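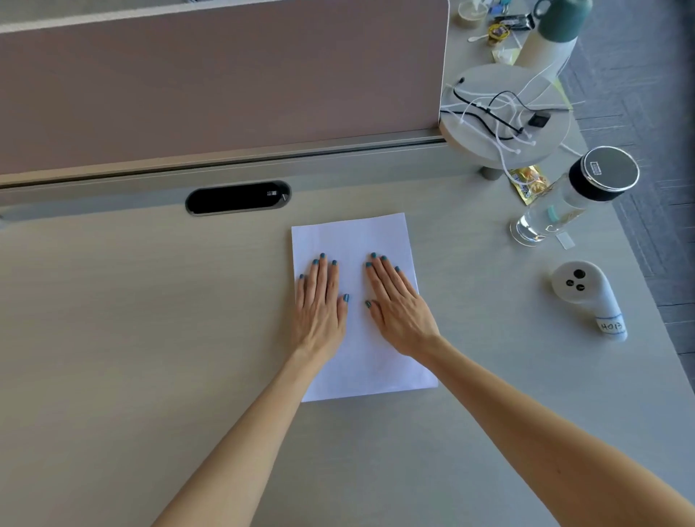
Looking after surplus canvas, webbing and field kit

Ex-army cotton canvas will last for decades if it is stored dry and left alone by well-meaning owners with a washing machine. The notes below cover tents, kitbags, webbing and mess tins. They do not apply to nylon or to modern coated fabrics.

Cleaning canvas

Brush off dry mud with a stiff bristle brush, working along the weave. Sponge what remains with cold water. Detergent strips the proofing and should be kept for grease spots only, well diluted. Never machine wash a kitbag: the cloth shrinks faster than the stitching and the seams pucker.

Hang the item in moving air until the seams are dry. These take longer than the panels, often by a full day. Folding canvas with damp seams is the usual cause of mildew.

Reproofing

Test first. Flick a little water on a flat panel. If it beads, stop there. If it darkens the cloth within a minute, reproof.

Wax dressings suit bags and covers. Tents need a breathable liquid proofer, brushed on in thin coats and allowed to dry between them. Waxed tent canvas is heavy, sheds less condensation and catches fire more readily. A hydrostatic head of 3000 mm is sometimes quoted in listings for old tents, but the figure belongs to coated synthetics and means little on cotton.

Webbing and brass

Take off the buckles and sliders before cleaning them where the fitting allows it. Metal polish leaves a white deposit in the weave that is very hard to shift. If a fitting is sewn in, slip a piece of thin card behind it and polish with a cotton bud.

Verdigris on eyelets comes off with lemon juice and a toothbrush. Rinse twice and dry at once.

Mess tins

Aluminium tins go dull in a dishwasher and may pit. Wash by hand and boil out burnt food with water and a little vinegar. Discard any tin with pitting on the inside - polishing only hides it.

Storage

Roll, do not fold. A hard crease in old canvas becomes a split. Keep poles and pegs in a separate bag, as rust stains are permanent. The Rudd pattern peg bag takes 34 pegs and has a drawstring that needs replacing early.

Cardboard boxes hold moisture and should be kept off concrete floors. Slatted shelving is better. Check everything in April, before the first use of the year, and again when it goes away.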